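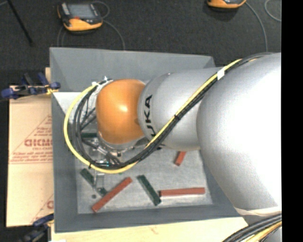
Community > People > Interviews

"The bread does not read the recipe"

When I called Oliwia Jabłońska to arrange our conversation, she asked me only one thing: could I come before six in the morning. Later in the day, she explained, she is "a person who sleeps sitting up". So I took the first bus to Nollville on a Friday in February, and I arrived at the back door of the Grabowska bakery when the street lights were still on.

The bakery carries the name of her grandmother, who opened it in the front room of a rented house. Oliwia took it over at the age of 29, after eleven years in an accounting office which she describes without anger. "It was a good office. We had a kettle and a window. But every evening I was reading about flour, and my husband told me, you must either stop reading or start baking."

She makes sourdough rye, a wheat loaf with potato, and on the weekend a poppy seed roll for which people come from Urnitz, 20 kilometres away. I asked her if the recipes are the same as in her grandmother's time. She was thinking about this for quite a while, and in the meantime she scraped down the table.

"The rye is the same on paper. I have the paper, it is in my mother's kitchen with a plastic cover. But the flour is different, the water is different, the oven is for sure different. If I followed the paper exactly, I would get a brick. My grandmother had very warm hands and she worked quickly. I have cold hands. So I give the dough more time, and maybe we meet in the same place."

The starter is another matter. It came to her from an aunt, in a jam jar, and she feeds it at nine in the evening and again when she comes in. Once she forgot it for a whole long weekend at the cottage. "It was grey on the top and the smell was like nail polish. I took one spoon from the bottom and I fed this spoon for a week. After that it was in a better mood than before."

I wanted to know about the price, because in the line at the counter I have heard people speak about it. A large rye costs now 11 dollars. Oliwia didn't try to avoid the question.

"I understand them. When I was a student I would not buy it also. The flour from the mill at Nukent went up two times last year, and the power bill I don't want to discuss at this hour. I can make a cheaper bread, but then it must be made faster, and I would need to put things in it. So I made the small loaf. Half the size, and you can carry it home under your arm." The small loaf, she says, now sells out before the large one.

On an ordinary weekday the bakery makes 69 loaves of rye. In the week before Christmas the number on one day was 297, of all kinds together, and she remembers it because her son wrote it with chalk on the door of the cold room and it is still there. "We don't wash it off. My wrists remember it too."

We spoke also about tiredness. Her neighbour's daughter is working with her since last spring, and this changed a lot. Oliwia now has two free mornings, which she at first did not know how to use. "I woke up at three anyway. I lay there and I was listening to the fridge." Now she swims at the municipal pool, in the slow lane, and she has started to read novels again, mostly thick ones.

For those who bake at home she has modest advice. Buy a scale. Keep a notebook and write in it the temperature of the kitchen. Don't cut the rye on the first day, even if the whole family is standing around it with butter. "People write to me that the bread is gummy inside. I ask when they cut it. They say, well, it was still a little warm. So there is our answer."

And what about the second shop, which is rumoured on the main street in Urnitz? She laughed and looked at the oven clock. There was a visit to see a space, she admitted, and the space had a nice floor and a terrible ceiling. More than this she would not say. It was ten to seven, the first customer was already knocking on the glass with a key, and she went to open for him with the flour still on her elbows.

Filed under: Food & Drink, Local Business, Nollville

Contact us | © Nollville Neighbours | Back to top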